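Glove season at the bench

A word on the hand trials, for those of you who have been asking in the corridor and getting grunts in reply.

We have two sets of five-fingered hands to compare before the budget closes. One set came from Hultia, the other from Jondidine, and both brochures contain the word "dexterous" more often than is decent. The Hultia pair is on the arms this month. Yae Ishida wrote the test list, and she has a gift for picking household jobs that sound like a rest. Pour some rice. Fold a sock. Put a cord on a toy suitcase.

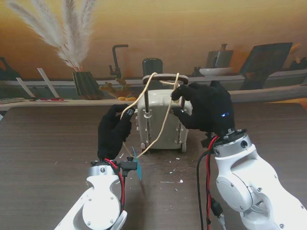
The cord task has eaten most of our time. Cord has no opinion about where it would like to be, so every attempt starts from a slightly different mess, and a controller that looked very clever on blocks can look much less clever here. We score each try on three things: did the fingers get hold of the cord, did they keep hold of it, and did the suitcase stay out of trouble. The third column was added after day one.

Black gloves are on all the hands for the comparison. Bare fingertips were too slick for thin things, and the glove gives them something to grip with. It also hides the fingertip seams, and Nerea Herrero, who has to find the seams when something sticks, has asked for that to be put in writing. Consider it written.

So far the Hultia thumb is the best part of the package. It closes where you ask it to and doesn't drift much over a long hold. The little finger is along for the ride. We tried two controllers on it, the stock one and the Polák board, and the Polák is smoother on slow closes but takes longer to wake up after a stop. If you are the sort of person who hits stop a lot (you know who you are), that adds up by lunch.

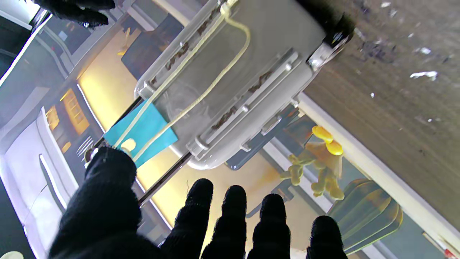
Then there are the cameras. The fixed view is lovely for showing visitors and not much help once a palm gets between the lens and the cord. The wrist view gets you close enough to see what a fingertip is up to, at the price of everything being tilted and the far hand wandering in from odd corners. Yae wants both feeds recorded for every run. The disk wants otherwise. For now both are on, and old practice runs are being deleted with very little ceremony.

The Jondidine hands go on next, same list, same cord, same suitcase. We are aiming for 1000 scored tries per set, and the write-up goes to Grutier on 14th September whether or not the little finger has joined in by then. If you have a spare 15 minutes and steady nerves, Nerea has a sign-up sheet by the bench for people to drive a few runs. Please put the cord back on its hook when you finish.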